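Shared workshop in Promidari teaches its robot arm to take apart old computers

PROMIDARI, 2/23/20 – Members of the Skarnura shared workshop have started to use a robot arm for taking apart old desktop computers, a job which until now was done only by hand in the evenings.

The project has the name Ayele. It began last July, when the workshop received 33 used office computers from a local company, Tridivent, that was moving to a smaller building. The members wanted to save the good parts for repair work and send the rest to recycling. After the first few machines they saw that the work was slow, and one group proposed to try it with an arm.

The arm stands at a table made of aluminum profiles, which the members cut and put together in the workshop. The budget for the table, the gripper parts and the cables was $2,088, paid from member fees and from the sale of repaired computers. The arm itself is on loan to the workshop for two years.

According to the group, the most difficult thing is not to lift a part but to come to it from the correct direction. Inside a computer case there is little free space, and the cables are soft and do not stay where they were the last time. A person moves them away with one finger and does not think about it. For the arm, each such movement has to be prepared and tested.

For this reason the group works in small steps. A member opens the case by hand, takes off the side panel and lays the computer on its side. The arm is then moved slowly over the board, and the positions are saved one by one. Only when a path has been repeated eight times without touching the case is it accepted for the program.

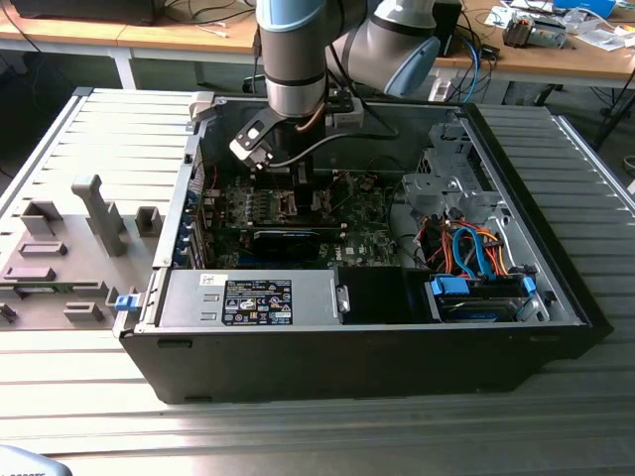
The gripper over the processor area of an opened desktop computer. The side panel lies on the table to the left.

At present the program covers the memory modules and the expansion cards. Drives will come next. In many of the donated machines they sit in plastic caddies, and the group expects that these will be easier to hold than a bare metal part – but the cables must be unplugged before, and this is still done by hand.

Power supplies are not part of the plan. The workshop has a rule that they are removed only by a member with electrical training, and they are not opened. The rule will stay also when the arm is able to do more.

The speed is modest. With the arm, one computer takes up to 33 minutes, and a member with practice is faster. The group says that it does not want to compete with people. It wants to learn how such work can be programmed with a small budget, and to write down the positions and the mistakes so that other workshops can use them.

Some members were against the project in the beginning. They said that the table takes space which is needed for the repair evenings. It was agreed that the arm is used only on days without public repair, and that the wooden desks beside it remain open to everybody.

The drawings for the finger plates of the gripper and the list of saved positions can be copied at the workshop without cost. They are made for one type of case, so other types will need new measurements. The group asks those who use the drawings to report the changes they make.

Skarnura accepts old desktop computers during its normal opening hours. Hard drives should be erased by the owner before the computer is brought in. Laptops and screens are not accepted at the moment – the storage room is full.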